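Burglary victims should not have to chase their own case

My neighbor Hnat Bilyk had his house broken into in November. He was at work. Someone came in through the back, took a watch, some cash, his late wife's rings and a box of tools, and left by the same way. He called the police that evening and got a case number over the phone. An officer came four days later, stayed a short time and told him to make a list.

He made the list. He sent it in by email, and then by mail when the email bounced. As of this writing, in March 2026, he has had one letter back. It says the matter has been closed pending new information.

I have lived in Stedham long enough to remember when a break-in brought a patrol car the same night. I don't say the old days were good in every way. But a person came, looked at the lock, wrote things down and knocked on the doors on each side. Some of those cases were solved because a woman across the street had seen a van.

Last year our town recorded 349 burglaries. In 289 of them no suspect was ever named. I got those numbers from the council's public safety report, where they sit in a table near the back with no comment next to them. The report spends a full page on the new parking system.

The department's answer is that it has to put its people where the harm is greatest. I understand that. If there is a stabbing on Civel Street, I want every car in town on Civel Street. But a home burglary is treated now as an insurance problem, and many of the people it happens to don't have insurance, or have the kind that pays out less than the deductible. Hnat's policy covered the tools and part of the cash. It did not cover the rings, which he had never had appraised.
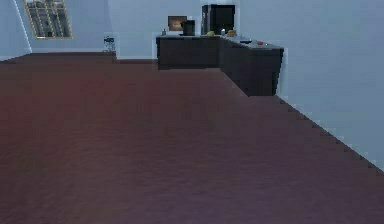
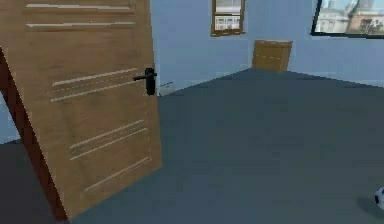
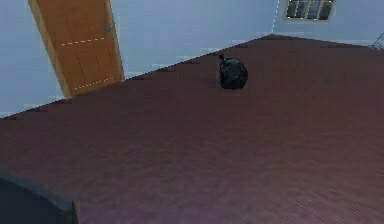
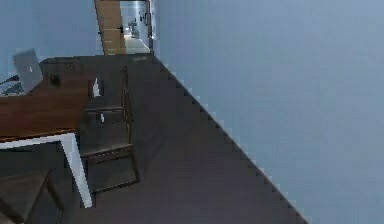
There is also the matter of what a break-in does to someone after the glass is swept up. Hnat sleeps downstairs now. He has stopped going to his brother's on weekends. He bought a second lock for the back door and then a third. When I asked whether anyone had called to see how he was doing, he said the only call had been from a company selling alarms.

I spoke about this with Arsen Pylypenko, who was a detective for most of his working life and is retired. He thinks the public expects too much in some ways and too little in others. Fingerprints are rarely the answer, he told me, and most stolen goods are gone within a day. What does work is dull. You visit the same day, you talk to the neighbors, you check the resale shops, and you compare each job with the last few in the same part of town. Burglars repeat themselves. One man he arrested in the Domański apartments had done 50 homes, nearly all of them on foot from where he lived.

That kind of work takes hours, and hours cost money. The town found the money for the parking system. It can find enough for two officers who do nothing but residential burglary, and for one civilian to call people back. I would support a small rise in my own property tax to pay for it, and I have said so in writing to both of my council members. One replied.

I would ask for three things in the meantime. Every home burglary should get a visit within a day. Every victim should have the name and phone number of one person who is handling the case. And no case should be closed by form letter before somebody has spoken to the houses on either side. I live in one of those houses. I was home on the afternoon of Hnat's break-in, and I heard a dog barking and a car door at a little after two. I have not been asked about it.

The council takes up the police budget at its next meeting. The public comment period comes at the start, and you have to sign up at the desk before it begins.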